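June 24, 2023

The stone for my father is finally ordered. I said in an earlier post that I'd write down how it went, as several people asked, and my sister would like a record of what we agreed in case we argue about it later.

Dad died last August and is buried in the lower part of the cemetery at Zotham, next to the hedge. For most of the time since then the grave has had the wooden marker the undertaker put in. I had thought we would sort out the headstone in the first month. The cemetery office told us to leave the ground to settle first, and by the time it had settled we had got out of the way of talking about it.

We used Clolum, who are a small firm of masons two streets back from the station. I rang three places and they were the only ones who sent a price list without my asking twice. The person we dealt with was Gaëtan Delorme, who cuts the letters himself and was patient with us. He charges for the stone and the fixing as one sum and then for the lettering separately, by the letter. Spaces and full stops are free. Commas are free too, though he advised against them.

Our first draft came to 113 letters. It had Dad's full name, both dates, the name of the village he came from, the words "beloved husband, father, grandfather and brother", and a line from a hymn. Gaëtan drew it out at full size on lining paper and pinned it to the wall, and it was obvious that it was too much. The letters had to be so small to fit that you would have needed to stand on the grave to read them. He said 70 was about right for a stone of that height.

So we started cutting. The hymn went first. My sister chose it and my sister took it out, which I thought was good of her. Then "beloved", which every stone in that row has. That left the question of his work. Dad was at Grurkitz for 30 years, first in the paint shop and then in stores, and he talked about it right up to the end, mostly to complain. Mum wanted it on. I didn't, at first. I thought a headstone shouldn't have a company on it. But she pointed out that there is a man in the same cemetery with a trawler carved on his, and a woman with "postmistress" under her name, and I like both of those stones. In the end we put "storeman", without the firm.

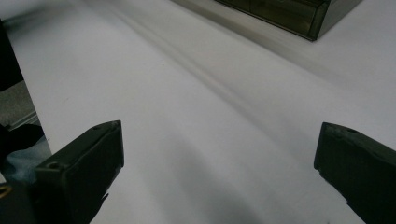

Can you put a nickname on a headstone?

It depends on the cemetery. At Zotham the full name as registered has to be there, and you can add another name in brackets or inverted commas so long as the office approves the wording. They turned down one of ours on spelling grounds and then passed it when we wrote to explain that it was right.

That spelling was Dramani, the village. Dad was born there and left when he was nine, and went back twice. The office had written to say they thought we meant something else, and gave a suggestion, which was a town in a different country. I sent a copy of his birth certificate and heard nothing for three weeks, then got the form back stamped. If there is a place name or a word in another language in your wording, send the proof with the application and save yourself the wait.

His cousin Lamisi Appiah helped a great deal with this part. She is the last of that generation who remembers the house, and she told us the family had always spelled the second name with one "l", whatever his passport said. We went with the certificate for the form and it was lucky the two agreed. She also said his birthday was kept on the wrong day for his whole life. I would rather not have known that, and we have used the official one.

The lettering came to £672 on top of the stone. I put the figure here as I couldn't find a real one anywhere when I was looking. It is more than I expected. Painted letters would have been cheaper, but they need redoing, and I know what we're like as a family about redoing things. The stone itself is a plain grey slate with a rounded top. We looked at polished black granite as well. Mum said it looked like a kitchen.

A few practical points for anyone about to do this:

- Ask the cemetery for its rules before you see a mason. Ours has a maximum height and doesn't allow kerbs.
- Check who owns the plot. The permit has to be signed by the registered owner, which was Mum, and she had put the deed in with the car papers.
- Leave room at the bottom if someone else will be added. We have left a bit under half.
- Have two people read the final drawing, on different days.

Gaëtan says the cutting should be done by the end of the summer, weather not mattering for that part, and then he'll fix it when the ground is dry enough - so possibly August, which would be a year. Lamisi wants to come up for it. She has asked for the lining paper with the first draft on it, hymn and all, and I've said she can have it once I've found a tube to post it in.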